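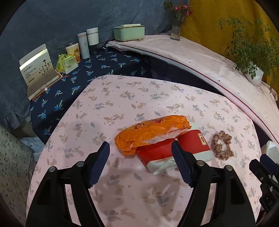
Flannel or plain cotton for the backing on a baby quilt?

hensandhems
Posts: 173
OK so I finally finished the top for my niece's baby quilt (baby is due in May, I am cutting it close as always) and now I'm stuck on the back. I have a nice big piece of pale pink cotton with little brown rabbits on it, regular quilting weight, and I love it. But my mom swears a baby quilt has to have flannel on the back or it "isn't a baby quilt." The top is all plain cotton, mostly pinks and a greenish gray. Batting is a thin cotton one, I think the brand is Hakell, from the discount bin. What does everybody do? I don't want to buy more fabric if I can help it!

patchouli_patch
Use the rabbits!!! Who wouldn't want rabbits on the back. I've put plain cotton on every baby quilt I ever made and the babies didn't file any complaints. It washes up so soft after four or five times through the machine anyway.

grumpyselvage
Posts: 1,161
Flannel. Your mom's right. It grips the floor a little when they're doing tummy time and doesn't slide all over. But prewash it, twice, hot water. I skipped that once and my backing shrank so much more than the top that the whole thing puckered up like a raisin.

quiltedmoth
I like the raisin look lol. Isn't that the whole point of a quilt?

grumpyselvage
There's crinkle and then there's raisin. Mine pulled right away from the binding on one side and I had to redo 37 inches of it by hand.

hensandhems
Yikes. So if I go plain cotton top and plain cotton back, do I still need to prewash? I washed the rabbit fabric but the pieces in the top weren't washed, I used a precut pack.

patchouli_patch
You'll be fine. I never prewash anything, throw in one of those color catcher sheets the first time and go.

needle_in_ohio
I'm going to disagree with never. Pinks are usually OK but if there's any red in that top, test it! Wet a scrap, lay it on a white paper towel, leave it until it's dry. I gave away a red and white quilt that came back to me as a pink and pinker quilt, and I'd made it for a boy whose mother was very set on red.

Also on the flannel thing: it's hot. If your niece lives anywhere warm I wouldn't. We lived out past Ruawai for a couple of years and I gave up on flannel totally, it just sat in the closet.

hensandhems
She's in Tucson so that's a vote for the rabbits I guess. No red, the darkest thing in there is sort of a raspberry. Does raspberry count?

needle_in_ohio
Raspberry counts. Test it.

bobbinchaser
Can I ask what you're quilting it with? I see people say you can't do dense quilting on a baby quilt because it goes stiff like cardboard and I always wonder how dense is dense. I do lines about an inch and a half apart and it drapes fine.

hensandhems
I was going to do wavy lines with the walking foot, maybe two inches apart? My free motion is a disaster, it looks like a seismograph. I have a cone of pale gray thread that's been going forever, it says Skikudeo on the bottom and I've never seen it in a store since.

quiltedmoth
Two inches is good! Just check what your batting package says, some of them want to be quilted closer or they bunch up in the wash. Mine says up to eight but I had another one that said three.

And do wavy lines, nobody can tell if you wobble.

grumpyselvage
If it came out of a discount bin I'd want to know what the package says before I put a stitch in it. Some of that stuff has scrim and some doesn't, and if it doesn't you want to stay close together.

hensandhems
The package is long gone :( I'll stick to two inches and hope.

tealeafterri
Late reply but has anyone tried double gauze on the back? I got some from a shop called Cirkance and it's SO soft, like a hanky that's been washed a hundred times. It stretches like crazy while you're basting though, I used almost 2,000 pins I swear. Spray baste it if you can stand the smell.

patchouli_patch
I tried it and hated every minute of it. It shifted on me and snagged on the cat. Beautiful though.

grumpyselvage
Double gauze for something that's going to be dragged around a driveway by a toddler, no thank you. Flannel would hold up. I know I've been outvoted.

needle_in_ohio
Flannel pills! By the second year it looks like an old bathrobe.

grumpyselvage
Buy better flannel.

hensandhems
OK ok. I'm going with the rabbits. I tested the raspberry this morning and there was a tiny bit of pink on the paper towel, like really faint. Color catcher in the first wash and then I stop worrying, right? Next question is the binding, I've got enough of the greenish gray left to do it if I cut at 2 and a quarter. Machine or hand?

bobbinchaser
Machine, both sides. It's going to get washed every other day.

quiltedmoth
Hand! But I find it relaxing and you have a deadline, so, machine.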